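Keeping your crypto wallet stuff in order at home

I've had a full node running on an old desktop in the spare room for a while now, and people keep asking me how I keep track of it all. So these are my household tips, for what they're worth!

First, the machine. Mine sits on a shelf with its back a hand's width from the wall, and I vacuum the vents every other Sunday (power off, plug out, please). The blockchain lives on its own drive. I bought a 400 GB one to begin with and regretted it, so if you're shopping now, go bigger. Label the drive as well. My sister-in-law Nia nearly wiped mine to store vacation videos on it.
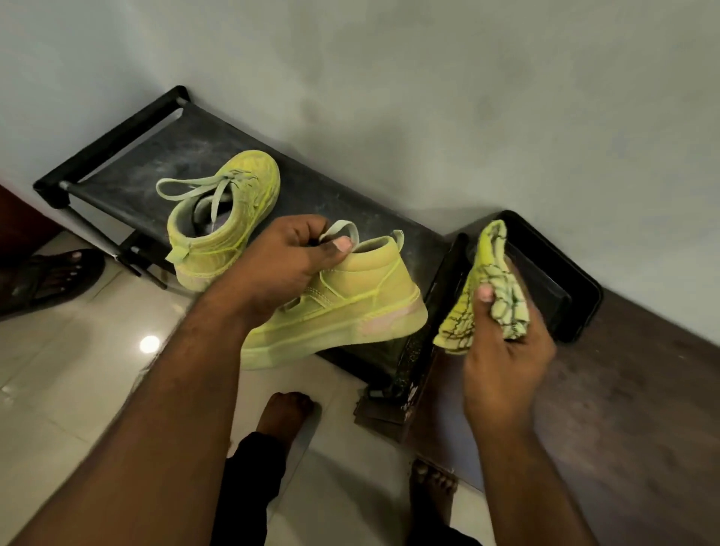

Second, the recovery words. Write them in pencil or archival ink, never in a notes app, and never take a picture of them with your phone. I keep one copy in a fireproof pouch at home and another at my mom's. Check the pencil copy once a year and go over any word that's fading. And please don't put it in the kitchen drawer with the takeout menus – that's the drawer everyone cleans out.

Third, backups of the wallet file. I use two USB sticks and swap them every July. Before I put one away I open it on the other computer to make sure it reads. It takes me 15 minutes, mostly spent hunting for the adapter. A twist of colored tape shows which stick is the newer one.

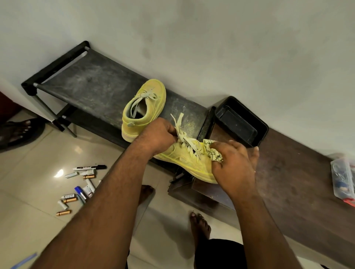
The passphrase is the part I was laziest about. Mine used to be a short one I also used for a grocery site, eek. Now it's a long string of silly words, and I practiced typing it every morning for a week until my fingers knew it. Write a copy down and keep it somewhere other than with the USB sticks.

One more thing: when you shut the node down, let the program close by itself before you hit the power button. Mine can take several minutes. I pulled the plug on it once and it spent nearly two days rechecking everything, with the fan going the whole time. I go make coffee now.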